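4.3 Gripper inspection and linkage check

Perform this check every 200 hours of operation, after any collision stop, and before the unit is returned to the Riltov cell from storage. Allow 30 minutes. The procedure covers the gripper only. For the wrist flange and arm joints, see section 4.5.

Tools required: hex key set, feeler gauges, lint-free cloth, inspection lamp, paint marker.

CAUTION: The fingers can close without warning while the drive is enabled. Set the cell key switch to SERVICE and lock out the drive supply before you reach into the gripper.

1. From the service screen, select Gripper, then Open Full. Wait until the status line reads HOLD.

2. Jog the arm to the service pose. The fingers must point away from the operator, with at least 140 mm of free space in front of the tips.

3. Turn the key switch to SERVICE. Fit the lockout tag.

4. Wipe the linkage bars and the knuckles with a dry cloth. Do not use solvent near the pivots.

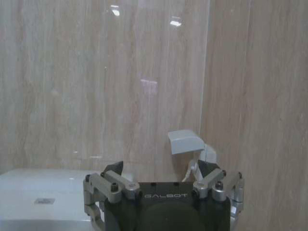 Linkage wear shows first as side play at the pivots. Hold one fingertip and move it gently from side to side, then repeat on the other side. Any play must be the same left and right. The black hex screws set in the rounded knuckles near the top of each linkage are the first points to check, followed by the smaller dark screws at the outer upper corners. Mark each screw with the paint marker once it has been checked. If a mark from an earlier inspection no longer lines up, record the screw position in the log and go to section 4.4.

5. Inspect both finger pads for cuts, rounding and trapped debris. Replace pads as a pair. Do not rotate a worn pad and refit it.

6. Check any cable that passes close to the fingers. It must hang clear of the linkages through the full stroke. Do not tie a cable to a moving bar.

7. Remove the lockout tag and turn the key switch to MANUAL. Stand outside the marked floor area.

8. Run ten open and close cycles at low speed. Listen for clicking or scraping. Stop the test if one finger lags behind the other.

9. Select Zero Gripper. The Boros controller stores the new closed position and shows the offset from the previous one. If the offset is over 1,000 counts, repeat the zero once. If it remains high, do not return the unit to service.

NOTE: Controllers supplied with the Irkley interface board do not show the offset on screen. Read it from the event list under Gripper, Last Zero.

NOTE: Pad kits from Droswood include two pads and new screws. Discard the old screws.

10. Enter the hours reading, the offset and any parts fitted in the service log. Return the key switch to AUTO.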